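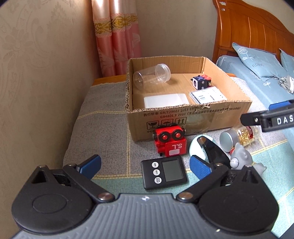 Figure 1. Kitchen timer between two gripper fingers.

Lecture 6: Evidence after a commercial burglary
Course: Introduction to Property Crime Investigation
Handout, version of 19 February 2021

Before the lecture, please read the chapter on scene management again. I will not repeat the definitions of inner and outer cordon, but I will use these words many times.

6.1 The case for this week

We work with the Rudix warehouse case. Rudix stored car parts for several small firms, and one of them was Ametepe. During a night in February, a group entered through the loading door and took 13 boxes of sensors. The total loss in the insurance claim was 538 items. Ten days later, part of the goods was found in a rented garage on Atton Road. The rest is still missing in the material you receive.

Please notice that the number of boxes and the number of items come from two different documents. The boxes come from the night guard's report. The items come from the claim of the owner. In the seminar many students mix these two, and then their stolen goods list is wrong from the first line.

6.2 First actions at the scene

The first officer has to protect life, then protect the scene, then write down who was inside it before the police came. In a warehouse the third point is difficult. Drivers come early, somebody opens the office, somebody sweeps the glass. In the Rudix case, 10 persons walked through the loading door before the cordon was put up. All of them must give shoe prints for elimination.

Write the time for every action. If your watch and the clock of the building do not agree, write both and do not correct either of them.
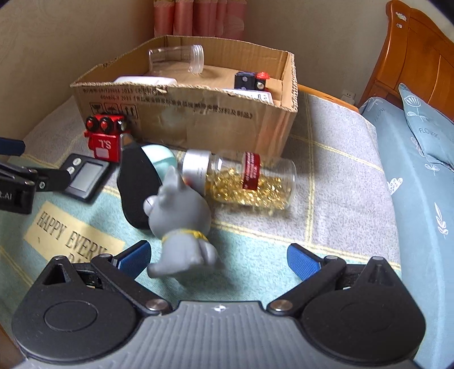

6.3 Camera recordings

A recording has to be secured in its original format, together with the player software if the system needs one. A copy filmed with a telephone from the monitor is useful for an early appeal to the public, but it is weak in court. Ask also these things:
- How long does the system keep the recordings before it writes over them?
- Who has the password?
- Does the camera record all the time, or only with motion?
- Is the clock of the system correct, and who checked it last?

At Rudix the system was from Asano and the clock was still on summer time. This one hour was enough to make a good alibi look false. We will go through the timeline on the board.

6.4 Recovered property

When goods are found in another place, the new place is a second scene and gets its own log. Do not carry the items back to the owner for identification. The owner can come, or he can look at photographs with a scale. Serial numbers are read by one officer and written by another one, and then they change roles.

The garage was 400 meters from the warehouse. Some students conclude from this that the offenders live in the neighborhood. It is possible, but the file does not say so, and you should write only what the file says. Who paid the rent is a separate question, and the rental contract is in Annex C.

6.5 Appeal to the public

An appeal should give the place, the time window, the vehicle if it is known, and one clear way to make contact. It should keep back at least one detail which only the offenders can know.

Task for the seminar: write an appeal for the Rudix case, maximum one page. Bring it on paper, and mark in the margin which detail you have kept back.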